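Speaker notes — Jarrah Ellery
Trying out the Paewai bench service: what you get and what I'd ask for
Reading time: 3 minutes

Opening (take your time, let people find a seat)

Good morning everyone, and thank you for coming in on a Saturday, which I know is a big ask. I'm Jarrah, I look after the benches at Flelwood, and I've spent more of this year than I'd planned looking at arms that move labware from one spot to another. Today is about one offer, the Paewai bench service from the people at Tistska. They build your bench in simulation first, you watch the arm work in it, and you only talk about buying hardware once you're happy with the layout.

Say early on that everything on the slides is simulated. Last time I left it until question time and one poor fellow had already asked what paint we'd used on the walls.
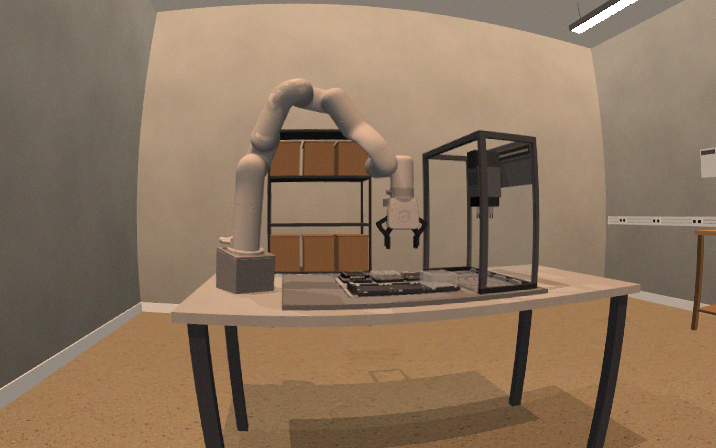

What's in the package

You send them your bench measurements and a list of your labware, and they send back a working model with one arm on its own pedestal and one framed deck unit on a base board. Our model took 12 days to arrive, and two of those were my fault for measuring the wrong bench. The licence we were quoted covers nine seats, far more than we'd ever fill, so please ask about a smaller one if you're a little shop like ours.

The part I really like is the layout editor. You can shift a tray, run the job again and see whether the arm still gets there comfortably. I moved things about all one afternoon with a cup of tea going cold beside me, and my colour-coded list of trays finally earned its keep.

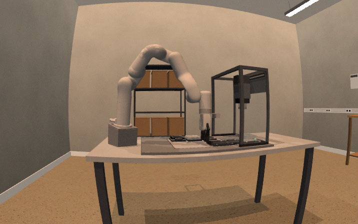 The editor does have its grumpy side. Undo goes back one step only, and if you rename a tray the saved job loses track of it. Tistska told me a fix is coming in June — I'll believe it when I see it, but they've been very good about answering my emails.

(Pause for a sip of water. If anyone wants prices, point them to the handout.)

How it went for us

We ran the same transfer job 118 times over a week, changing the layout a bit as we went. I won't read out the whole log, you'll be pleased to hear. The short version is that our first layout had everything too close together, and I'd never have picked that up from a floor plan.

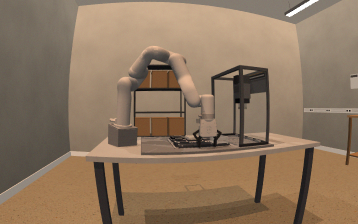

Reach is what most people ask me about, and I think clearance deserves just as much of your time. A catalogue will tell you how far an arm stretches, but your own bench decides how much room it has to come down. Have a look at the gripper fingers, spread out with the housing between them and the tips right down at the equipment, and then at the upright of the frame over to the right. When you lay out your own deck, leave room for the whole width of the gripper as well as for the tray. I'd also try your tallest container early. We left ours to the end and had to redo half the deck.

Compared with Nundus

Somebody will ask, so get in first. We had the Nundus kit on trial before this one. It's cheaper and the manual is lovely, but you can't bring in your own labware shapes, and ours are an odd lot. If you only use standard plates you may well be happier with it, and I'd be glad to lend you my notes.

Before questions

Mention the sign-up sheet by the door. Two half-day trials are still open and Tistska will set up the model for whoever takes them. Bring your measurements in millimetres, please, and measure the right bench.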